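4. Sorting Small Parts and Refills Before You Label

The Ladia label maker ships with a card that says you can label a whole storage room in 30 minutes. We have never managed it. Plan on an afternoon, and sort first.

4.1 Empty one shelf at a time. Do not start a second shelf until the first is back in place.

4.2 Group items by how often you reach for them. The Grultix app will suggest groups by color. Ignore it unless you really do look for things that way.

4.3 Put each group in its own open container. Lids look tidy in the catalog, but they tend to stay off after the first week.

Yellow packets in a purple bucket, both views:

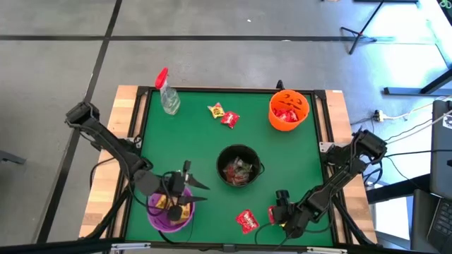
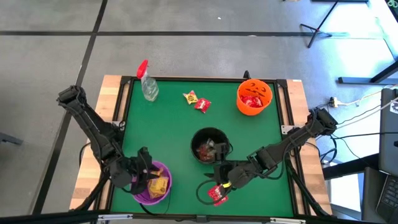
4.4 Switch on the label maker and hold MENU until the light stops blinking. The manual from Clasham says 2 seconds. Ours took longer every time.

4.5 Type the name you would say out loud. "Batteries" works. "Power, misc." does not.

4.6 Print one test label and leave it on overnight before printing the rest.

NOTE: The tape is sold as removable. Rawan Karaki tried it on painted shelves in August and took the paint off with it.

CAUTION: Do not pull tape while the cutter is moving. The cover does not lock, whatever the box says.

4.7 Write the shelf number on the back of each label in pencil.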